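Snack tubs, round two

You may remember that back in the autumn I had a bit of a moan on this page about the state of the tea point. Well, I've been at it again, and this time I've gone the whole hog and sorted out the snacks. All of them! It started when I went looking for a cereal bar before a long call and came back with a sachet of cup soup and somebody's birthday candles. So I ordered some clear plastic tubs from Ternness (£6 each, and they do a discount if you buy a few, which I found out afterwards, typical), cleared a table and got stuck in. The rule I set myself was no lids. A lid is where a snack goes to be forgotten.

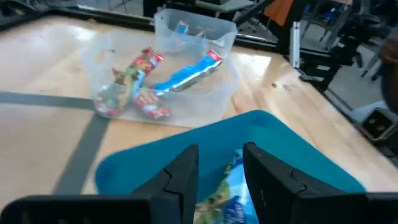
Adaeze Babalola
Office Services and Newsletter Editor

I went with clear tubs because you can see what you've got without rummaging, and rummaging is how things get crushed. The old system, if we can call it that, was a cardboard box on top of the fridge, and whatever sank to the bottom stayed there until spring. With see-through sides you can tell from across the room whether there's anything in a bright wrapper left for you, or whether you're walking to the shop.

The teal tray is my favourite bit. It's low and open, and I've decided it's the "eat me next" tray, so anything with a date coming up goes in there and the tubs are for everything else. I pinched the idea from my sister's fridge (she does it with yoghurts) and I think it suits an office better than a home, as we're all much more likely to grab the thing that's nearest.

What I haven't cracked is whether to sort by kind or by colour. By kind is sensible. By colour looks lovely, and I did have a go, but you end up with crisps next to mints and it all falls apart the minute someone's hungry.

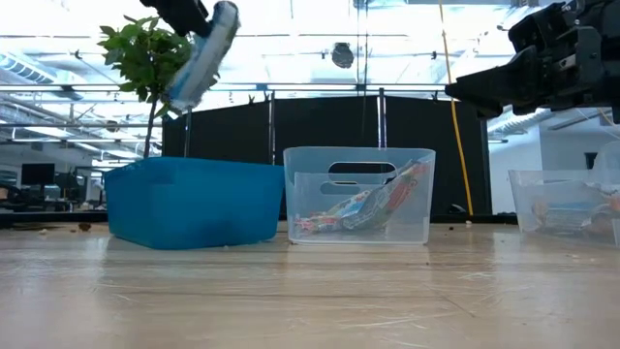
Akpalu thinks I'm making too much of it and would have everything in one big tub, on the grounds that half the fun of a snack is not knowing what you'll pull out, and that people who want a system can bring their own lunch. Fair enough, but I've seen what one big tub looks like after a fortnight and I'm standing firm. We did agree on handles. A tub you can pick up with one hand gets carried to the meeting and, with luck, carried back again.

There was also a long chat about whether the sweets should be kept apart from the bars. I say yes. Small wrapped sweets get everywhere, they slide under everything else, and if you've only got five minutes you don't want to be digging for them. 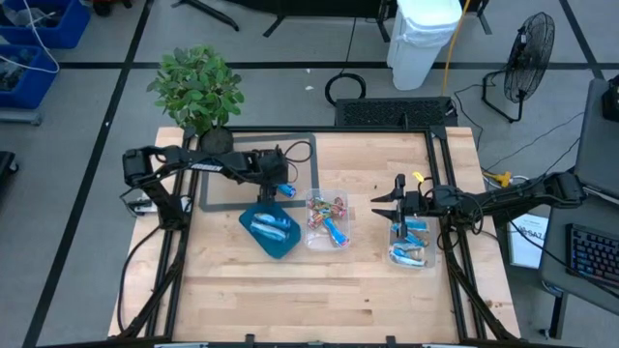 Fledden, January

We're carrying on with the tubs through to Easter, and then I'll ask what you all think. Top-ups go in at 8 in the morning, so if you're after first pick you know when to turn up! Please don't put empty wrappers back in. If you finish the last of something, jot it on the pad by the kettle and I'll add it to the Plarnura order. Requests for anything without nuts are very welcome, I'm a bit short of ideas there.

More from the newsletter
Mug amnesty: the results
Bike shed keys, who has them?
Our 1,000 piece jigsaw is missing a corner
Lunchtime walks start again
Adaeze versus the tea point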